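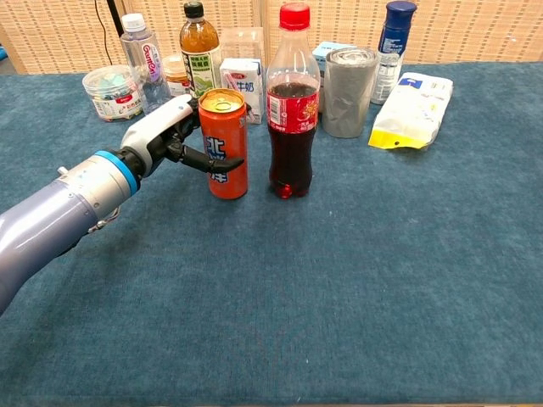
Figure 1. Drinks and household goods standing on a teal-blue table covering. An orange-red can and a cola bottle are at the front, with other containers in a row behind.

3.2 Why packaged drinks make such good sorting material

Of all the groups of goods we worked with, drinks gave us the most to talk about! People were asked to put a mixed tabletop in order in whatever way felt right to them, and 18 of the 21 households began with something you could drink. We had expected size to lead the way (tall at the back, short at the front), but the first question was nearly always how the thing opens.

Figure 1 shows why that question is so rich. The can has a pull tab, the cola bottle has a red screw cap, and the small milk carton has a pink straw on its side. All three hold a drink, yet 11 households put the can and the carton together as "one-person drinks" and left bottles for a group of their own. Turcotte calls this the serving rule, and we were delighted to find it so early in the sessions.

Color came second, and it pulled in a different direction. The dark brown-red soda and the amber-brown tea are both easy to see through their bottles, and 14 households stood drinks like these side by side, away from the clear water. Labels mattered less than we thought they would, even where the writing was large.

The roll of plastic bags was a wonderful troublemaker. It is short and round like many food containers, and people at the Simard site often parked it with the jars before moving it to the end of the row. The Stimitz households tended to leave it until last. We return to these late moves in Section 3.3, where the Flollov scoring sheet lets us follow each item from its first place to its final one.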